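Why Does a Bottle Come in a Box?
Brikine Pages for Young Readers: Packaging
April 2023

Many things sold in shops are packed twice. The first layer touches the product. It is called the primary pack. A bottle is a primary pack, and so is a jar, a tube or a tin. The second layer goes round the first. It is called the secondary pack, and very often it is a cardboard box, also known as a carton.

The two layers do different jobs. The bottle keeps its contents in and keeps air and dirt out. The carton protects the bottle from knocks and scratches. It also gives the bottle a flat-sided shape. This matters more than you might think. Round bottles standing side by side leave gaps between them, and they can roll if they fall over. Cartons with straight sides stack neatly.

What is the card made of?

Card is made from wood fibres. The fibres are mixed with water, spread out in a thin layer, pressed and dried. Thin card is called cartonboard. Thick card with a wavy layer inside is called corrugated board. The wavy layer is the fluting, and the flat sheets on either side of it are the liners.

Printing is usually done on the outside only. This is why a carton can be brightly coloured on its faces and plain brown wherever it has been torn. The brown is the fibre of the card itself.

Parts of a carton

Panel - one of the upright sides.
Flap - a piece that folds over to close the top or the bottom.
Crease - a line pressed into the card so that it folds in the right place.
Rim - the edge round the opening when the flaps are folded back or missing.

Putting a bottle in

A bottle goes into an upright carton base first. The base is usually the heaviest part, so the bottle hangs straight when it is held by the neck. The neck is also narrower than the body, and it is the last part to reach the opening. Whatever is holding the bottle can stay clear of the rim until the bottle is nearly down.

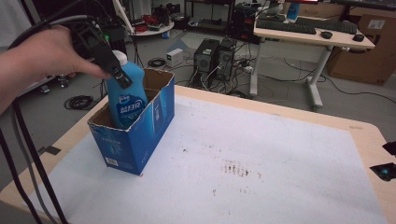 A blue bottle with a white cap, held by the neck, partly inside an open box. 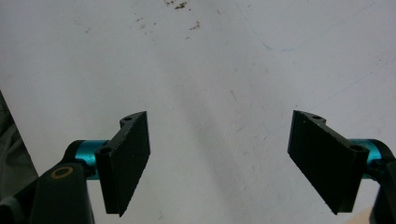
The space between the bottle and the panels is called the clearance. If the clearance is too small, the bottle rubs and sticks. If it is too large, the bottle rattles about and the carton does less to protect it. Packaging designers at firms such as Tuominen draw the carton and the bottle together on one plan before any card is cut.

Try it yourself

You will need an empty plastic bottle with its cap on, a ruler, a pencil and 4 empty cartons of different sizes.

1. Measure the widest part of the bottle.
2. Measure the opening of each carton, both ways.
3. Write down which cartons you expect the bottle to fit.
4. Lower the bottle into each one, holding it by the neck.
5. Compare the results with your list.

Repeat the test with one carton after its top flaps have been removed. Press gently on the panels near the rim. They bend more easily than before, as the closed flaps were helping to hold the panels square.

Words to know

Clearance: the space between an object and the thing that surrounds it.
Fluting: the wavy layer in corrugated board.
Primary pack: the layer that touches the product.

Next in this series: Why Are Tins Round?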